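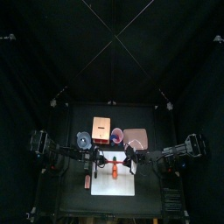
第7章 「測った」と言う前に

目次 ｜ 前の章 ｜ 次の章 ｜ 用語集 ｜ 演習

7.1 数字はどこから来るのか

調査報告書を開くと、たいてい最初の頁に数字が載っている。満足度、継続率、改善率。小数点以下まで書いてあることも多い。読み手はそこで安心してしまう。細かい数字を出せるのだから、きちんと測ったのだろう、と。

本章では、その安心をいったん取り上げる。小数点以下の桁は、割り算をすれば誰にでも出せる。三人に聞いて二人が「はい」と答えれば、66.67パーセントである。桁の細かさは測定の丁寧さを少しも保証しない。ところが、この当たり前の話が、実務の文書になると驚くほど簡単に忘れられる。

第6章までで、平均、分散、標本の取り方を学んだ。計算の手順はもう身についているはずである。ここから先で問題にするのは、計算に入る前の段階、つまり何を数えることにしたのか、誰がそれを決めたのか、数えなかったものはどこへ行ったのか、という話である。統計の教科書はこの部分を一、二頁で済ませることが多い。筆者はそれを長いあいだ不満に思ってきた。

7.2 ネクポートの読書調査

具体的な事例から始めよう。ネクポートという町で、図書館の利用を増やすための事業が行われた。名前はホカノ計画という。事業の前後で住民に質問紙を配り、「この一か月に本を読みましたか」と尋ねた。事業後の回答者は312人、そのうち299人が「読んだ」と答えた。割合にすれば95.8パーセントになる。報告書は、これを「住民のほぼ全員に読書習慣が根づいた」とまとめた。

立派な数字に見える。筆者も最初に読んだときは感心した。二度目に読んだとき、質問紙の配布場所が図書館の貸出カウンターだったことに気づいた。

本を借りに来た人に、本を読むかと聞いている。これで九割を超えなかったら、そちらのほうがよほど不思議である。報告書の本文に嘘は一つもない。312も299も正しく数えられているし、割り算も合っている。おかしいのは「住民の」という三文字だけで、その三文字が結論の全部を支えている。

さらに悪いことに、事業前の調査は郵送で行われていた。前は町全体に送り、後は図書館で配った。前後の差として示された伸びには、事業の効果と配り方の違いが混ざっていて、あとからどう計算しても分けられない。補正の方法がないわけではないが、そのためには回答者の年齢や利用頻度の記録が要る。質問紙にその欄はなかった。

7.3 言葉の定義を疑う

では、配り方さえ直せばよかったのだろうか。筆者はそうも思わない。「本を読みましたか」という問いそのものが怪しいからである。

雑誌は本に入るのか。漫画はどうか。料理の本を開いて一品だけ作った場合は。子どもに絵本を読み聞かせた親は、読んだのか、読まれたのを聞かせたのか。回答者はそれぞれ自分なりの基準で丸をつける。集計する側は、その丸を全部同じものとして足す。足した瞬間に、基準の違いは見えなくなる。

クリンダード方式と呼ばれる質問紙では、この点を避けるために「最初から最後まで読み終えた本の冊数」を書かせる。一見すると厳密だが、辞書や詩集を日常的に開く人はここではゼロ冊になる。厳密な定義は曖昧さを減らすかわりに、別のものを捨てる。どちらがましかは、何を知りたいかによって変わる。知りたいことが決まっていない調査では、どちらを選んでも弁護のしようがない。

「専門家が作った質問紙だから大丈夫だ」という声もあるだろう。専門家が作った質問紙を、筆者はこれまでかなりの数読んできた。大丈夫なものもあった。

7.4 効果という言葉

もう一つ、注意して読んでほしい語がある。「効果」である。

マッケンジー・リーは、ディロン地区の朝読書の実践をまとめた論考のなかで、七つの学級の国語の点数が上がったことを示し、そのうえで「朝読書の効果とは断定しない」と書いた。同じ年に教科書が替わり、担任の多くも入れ替わっていたためである。論考はあまり引用されなかった。一方、同じ数字を使って「朝読書で学力向上」と題した案内冊子は、版を重ねて広く配られた。

慎重な文章は読まれにくい。これは調べ方の良し悪しとは別の問題だが、私たちの手元に届く数字がどういう経路を通ってきたかを考えるうえでは無視できない。控えめな結果は途中で落ち、威勢のよい結果だけが見出しになる。読者が目にする「研究によれば」の多くは、その選別を通り抜けたあとのものである。

だからといって、すべての数字を疑えばよいという話にもならない。何でも疑う人は、結局、自分の気に入る数字だけを信じるようになりがちで、筆者自身にも身に覚えがある。疑うなら、どこを疑っているのかを言えなければならない。配り方なのか、定義なのか、比較の相手なのか。以下の各節では、この三つを順に扱う。

7.5 本章で使う資料

演習では、ネクポートの報告書から抜き出した表を繰り返し使う。計算を急がず、まず表の脚注を読むこと。脚注がない表については、何が書かれているべきだったかを余白に書き出してから先へ進む。答え合わせは章末で行うが、一通りに決まらない設問も含まれている。

次の節では、標本の偏りを、郵送調査の回収率から見ていく。回収されなかった封筒の側に何があったかを推測する作業になるため、第4章の表をもう一度手元に置いてほしい。

お問い合わせ ｜ 無断転載を禁じます ｜ 最終更新 27/08/2023 ｜ ページの先頭へ戻る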